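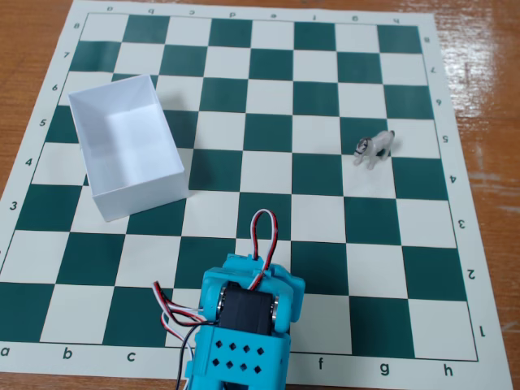 Photo : Eylül Aydoğan

Bon, le tapis d'échecs vert et blanc. On m'avait juré que ça changerait mes soirées. Je demande à voir.

Premier constat : un échiquier à plat sur la table, ça devient un vide-poche. Une boîte blanche côté b et c, un petit animal blanc à droite - et les pièces, elles sont où ?

Yavuz soutient que l'animal fera un très bon cavalier. Mouais. Il en faut quatre, des cavaliers, et deux couleurs.

Les coordonnées imprimées sur les bords, d'accord, c'est pratique pour noter ses parties. Encore faut-il en jouer. Depuis novembre j'en compte 2, perdues toutes les 2.

Lidetti promet « 100 parties pour progresser ». À mon rythme, on en reparle dans presque 90 ans.

Je le garde jusqu'à dimanche. Après, je remets la nappe.

Ce site utilise des cookies pour mesurer son audience. Accepter - Refuser - Paramétrer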